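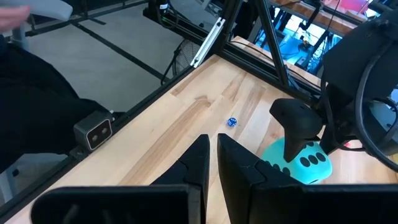
4. Sharing the Table Between Two Arms

Before you get going, please take a slow walk around the table, even if you did it this morning. Most of the trouble we hear about at Kenport starts with something small that was left lying where an arm wanted to be.

1. Open the grippers on both arms and check that nothing is held in the fingers.

2. Set out the small die first, then the large plush one. Leave at least 3 inches of bare wood between them so the fingers have room to come down.

3. Give each arm its own object in the Hurna task sheet. Two arms should never be sent to the same one unless you're practicing a handover (see Section 7).

4. Take your seat outside the table rail — close enough to see well, with your hands and sleeves on your own side of it.

5. Run the first pass at 20 percent speed and keep the stop button within easy reach the whole time.

CAUTION: Never reach over the rail to straighten a die while either arm is powered, however tempting it gets (and it does get tempting!). Press stop, wait for both arms to settle, and then go in.

NOTE: Cables need slack at the wrist, but a loop should never hang low enough to brush the tabletop. If you bump the depth camera on the rail, repeat the camera check before you carry on.

Section revised Aug 7, 2025 by Gwenllian Price

2 comments | 7 shares

Related items
Bakutach Gripper Finger Care
Camera Check for Rail Mounts
Llewellyn Table Frame: Tightening the Brackets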